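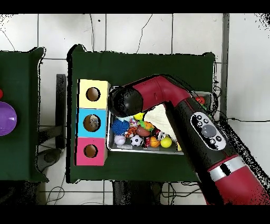 Boxes and a tray of toys on the green-covered table.

Reading a Crowded Drawing: Does Detail Hold the Viewer?
Project report, Illustration and Visual Culture, Year 2
Celeste Bragança
24/06/2020

1. Why I chose this

Most books on illustration repeat the claim that a busy picture rewards a long look. The reader is supposed to be drawn in by the crowd and then stay to find the small jokes. I have heard this from tutors and from people selling prints, and I wanted to know whether it was true of ordinary viewers or only of people who already like drawing.

My subject was the Norstead Market panels, a set of four pen-and-wash drawings by the local cartoonist Rebelo, first printed as calendar pages and now hung in the library stairwell. They show a fish stall, a bus queue, a wedding and a barber's. The wedding is by far the fullest, with 57 figures by my count (I left out the ones shown only as hats).

2. What I did

In April I put scans of all four drawings online and asked people to look for as long as they liked, then write down what they remembered. The page was made with Ditow, a free survey tool, and it recorded how long each drawing stayed open. I had hoped for 100 replies. I got 51, mostly from students on my own course, which is a weakness I come back to below.

I also read what had been written about the panels. There is not much. The longest piece is the introduction to the Felico reprint, which calls the wedding drawing "a whole town in one breath". I could find no evidence in the essay for this beyond the writer's enthusiasm.

3. What came back

The wedding drawing did stay open longest. Before anyone takes that as proof, it was also the first one on the page, and several people said they were tired of the task by the third drawing. I should have changed the order between viewers. I thought of this after the survey had closed.

The written answers were more useful. Altogether they named 343 details, and the fish stall, which has only six people in it, got more of them than the wedding did. Viewers remembered the woman holding her nose, the cat under the counter and the price card with the wrong spelling. For the wedding they tended to write things like "lots of guests" or "a band somewhere". Two people described a priest. There is no priest in the drawing.

A few viewers plainly enjoyed the wedding and listed one small event after another. All of them had said earlier in the form that they drew in their spare time.

4. What I make of it

I do not think the results show that crowded drawings fail. Rebelo's line is lively, and the way he turns every head a different way keeps the wedding from going flat. But liking the look of a crowd and reading it are two separate things, and writers on his work treat them as one. The fish stall leaves bare wall behind the figures, and I suspect that this gap did more for people's memory than the extra guests did.

Screens are another problem. The panels are large on the stairs and tiny on a phone, and I did not ask what people were using. Anyone who looked at the wedding on a phone would have seen a grey tangle unless they zoomed in.

5. If I did it again

I would show the drawings in print, in mixed order, to people who are not on an art course. I would also ask each viewer to point at the first thing they noticed. My tutor suggested comparing the panels with Rebelo's single-figure cartoons, but the library has only photocopies of those and the wash does not show on them.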